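Meeting of the Margaritis Collection exhibit group, 3/22/19

Dragica Dumitrescu opened the meeting. Notes from December were approved without changes.

**Posters.** The Cekora archive holds 983 wartime posters and sketches. We asked for 91 and were cleared for 70. Captions are done for 48 – the rest need dates and artist names.

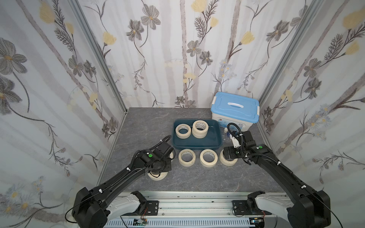

*Rolls of masking tape on the tabletop.*

**Loans.** Irnora will lend the two ration-drive sketches if they stay under glass. Agreed. Wutum is to quote on framing.

**Gallery walls.** No decision yet on color.

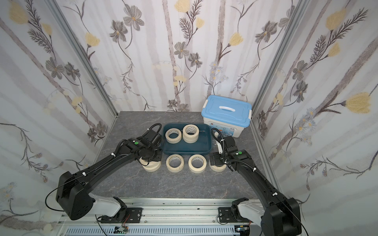 The posters have strong reds and blues, and Dragica wants a plain backing behind them. Gray was the most popular choice. Wallpaper was raised again, but a pattern like the gray and yellow flowers over pale stripes was felt to be too busy for the small sketches. Samples to come to the next meeting.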